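Brunomdale open lab day: what I learned before we spend any money

I have wanted to get inside the Heinonen building in Brunomdale ever since they moved in, so when they opened the doors to buyers one morning in November I was in the parking lot with a coffee well before they were ready for us. I came home with sore feet and 11 pages of notes!

Some background for anyone new to this blog. Our shop has money set aside for one mobile two-armed robot next year, and I'm the one writing the plan. Up to now I had been working from brochures, and brochures are very good at leaving out the boring stuff (chargers, spare fingers, the hours somebody spends setting the thing up).

The first stop was the simulation room, and I could have stayed there until they locked up. Heinonen's advice to new buyers is to put the simulator first in the budget, months ahead of the hardware. You load the arms you're thinking of buying, drop them into a furnished room, and give them chores. Drawers were the chore of the day. I liked that the practice rooms are cluttered and a bit odd, with marble and orange cabinets and ornaments sitting out on the counter, much closer to a real house than the bare test benches I'm used to.
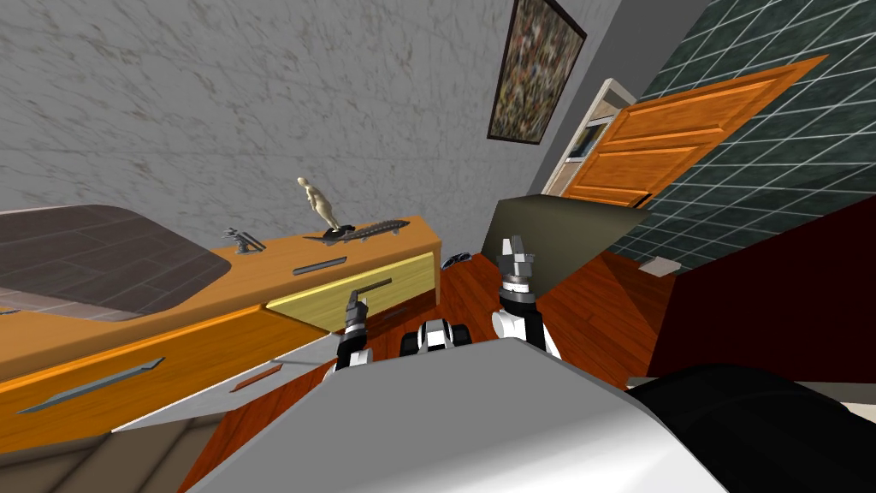
A drawer sounds like nothing until you have to plan for one. How far does the arm reach? Does the base have to roll back as the drawer comes out, and do you have the floor space for that? I had a narrow aisle penciled in for our demo kitchen and crossed it out right there in the room. Fixing that on paper cost me nothing. Fixing it after the cabinets are in would have been another story.

Their standard set is 167 practice tasks, and you can run all of it against a robot you don't own yet. I asked if we could send in our own floor plan and they said yes, with a 13-week wait at the moment. So that goes to the top of my calendar.

After that we walked over to the Devska side of the building for grippers. I had always treated the gripper as part of the arm price. Wrong! It gets its own line, and so do the finger pads, and you want spares of both on the shelf the day the robot arrives. The quote they printed for me came to $2,762 for a spare pair with pads and the adapter plates. I had zero in my draft.

Lunch was soup and a roll in the hallway, very good soup, and I got talking with a couple of people from Rorham who bought their robot last year. They told me to budget for a better computer than the one on the spec sheet, and to get the service visits in writing. One of them pulled up their old spreadsheet on a phone and let me copy the headings, which was worth the drive by itself.

Changes to my draft so far:

Simulator license moved to the first quarter
Floor plan sent out before any cabinets are ordered
Grippers, pads and plates on their own line
Wider aisle
Computer upgrade, price still to come

I still don't know what to do about training time. The group was split on it, and I'd love to hear from anyone who has been through a first year with one of these. The comments are open, and I'll post the new spreadsheet once the computer quote comes in.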